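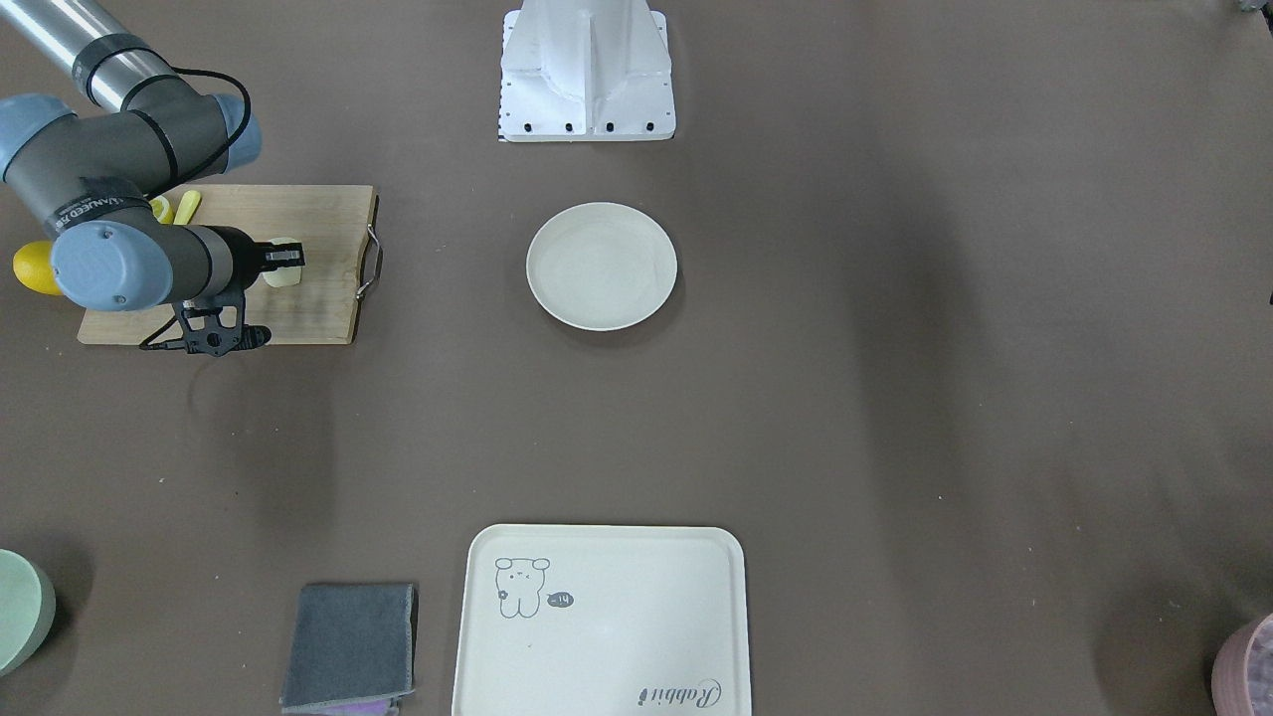
It is January, it is dark by teatime, and I have lemons on the brain. Every winter I get like this. Other people want stew and dumplings, and I want something so sharp it makes my ears move. So this week's post is all about lemons, with a small detour into limes, and if you don't like sour things I'm afraid you'll have to come back in spring when I'm on to radishes.

What set me off was the crate. The greengrocer in Clellitz gets them in at this time of year, proper knobbly ones with the leaves still on a few of them, and they go for next to nothing if you take the whole lot. I carried it home on the bus on my knees and smelled wonderful for the entire journey. I've had it in the cold porch ever since and I go out there just to sniff it!

Choosing them

Heavy for their size is the only rule I really follow. Pick one up in each hand and go for the one that feels like it's full of water. Thin, smooth skins usually mean more juice, and thick bumpy ones are the ones I save for zest and for candying (more on that another time, my last batch welded itself to the tray). If the skin has been waxed, give it a scrub under the hot tap first and dry it well.

A lemon straight from the porch is a mean little thing that won't give you anything. Bring it into the warm for an hour, then roll it under your palm, leaning on it a bit. You'll feel it go soft. I used to think this was an old wives' tale until I did two side by side, and the rolled one gave me nearly a whole extra spoonful.

Cutting them

I cut mine three ways depending on what they're for. Halves across the middle for squeezing. Wedges, end to end, for anything where people will be squeezing their own at the table – fish, mostly, or a big plate of greens. And rounds for jugs and for drying, as thin as I can manage without losing patience.

I like a wooden board for all of it. The fruit doesn't skate about the way it does on glass, and a bit of juice does the wood no harm so long as you wipe it down and don't leave it sitting. Have your plate next to the board before you start. I never used to, and I'd end up with a pile of slices at one end and nowhere to cut the next one.

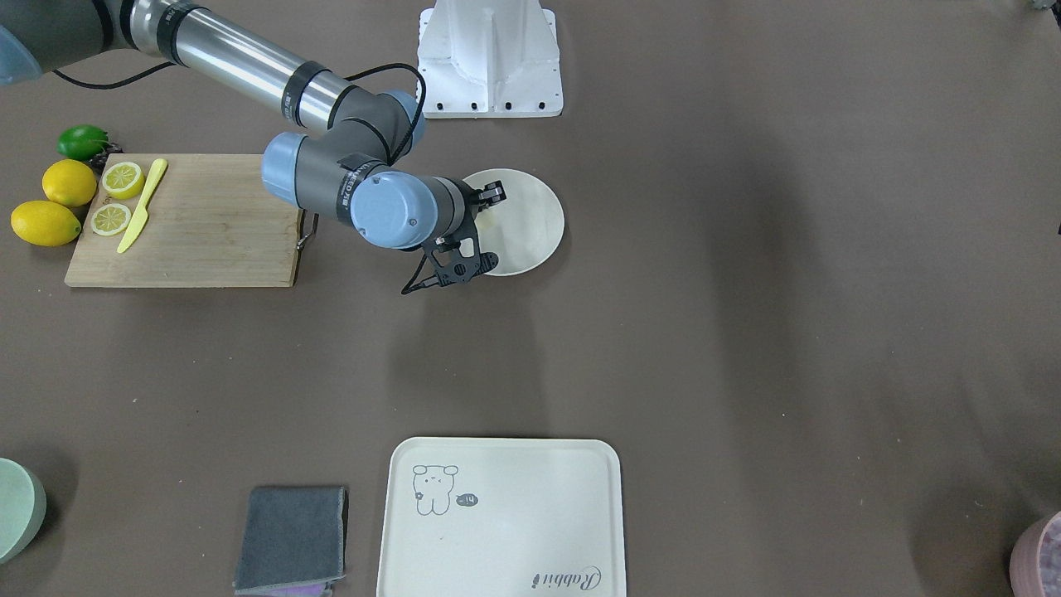 The salty lemony jug thing

I can't call it lemonade, it's nothing like lemonade. I first had it at Rinico, the little café by the bridge that closes whenever it feels like it, and I've been trying to copy it for two winters. I think I've finally got it.

You need 6 lemons, 50 g of sugar, a big pinch of salt and 300 ml of hot water. Slice one lemon into rounds and squeeze the rest. Put the rounds in a bowl with the sugar and the salt and press them with the back of a spoon until everything looks syrupy and a bit of a mess. Pour the hot water over, stir, and leave it alone until it's stone cold. Then add the juice, strain it into a jug and top up with as much cold fizzy water as you fancy. I like it fierce. My neighbours like it with twice as much water, and that's fine too.

A lime on top of the lemons makes it greener and grassier, if that makes sense? Only one, though. With two it tastes of lime and you may as well have started with limes.

Make more than you think you need. It keeps for 3 days in the fridge and by the second day it's even better, I've no idea why.

Getting everything out first

I have become a terrible bore about this, but I do love a table laid out before I begin. Paper down, board in the middle, fruit where I can reach it, bowls off to one side. It makes an ordinary afternoon feel like an occasion, and you can bundle the paper up at the end with all the pips inside.

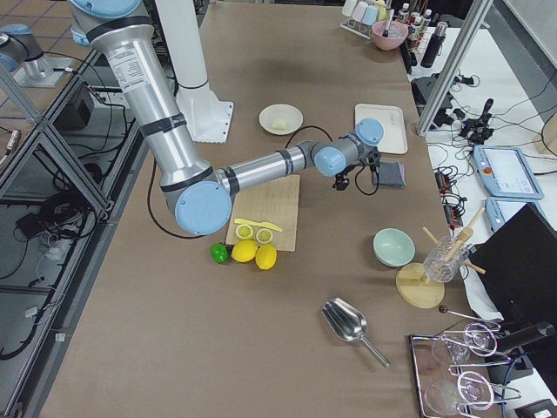 Lemon halves on the board, with a lime and two whole lemons waiting in front.

A plastic knife, by the way, is much better with lemons than you'd expect. It won't do the really thin rounds, but halves are no trouble if the fruit is ripe, and it's a good one to hand over when there are children helping.

Next up is the lemon and poppy seed loaf from my battered old Venusar booklet, which wants an alarming amount of zest. There's still half a crate in the porch, so I'm going to make two and freeze one.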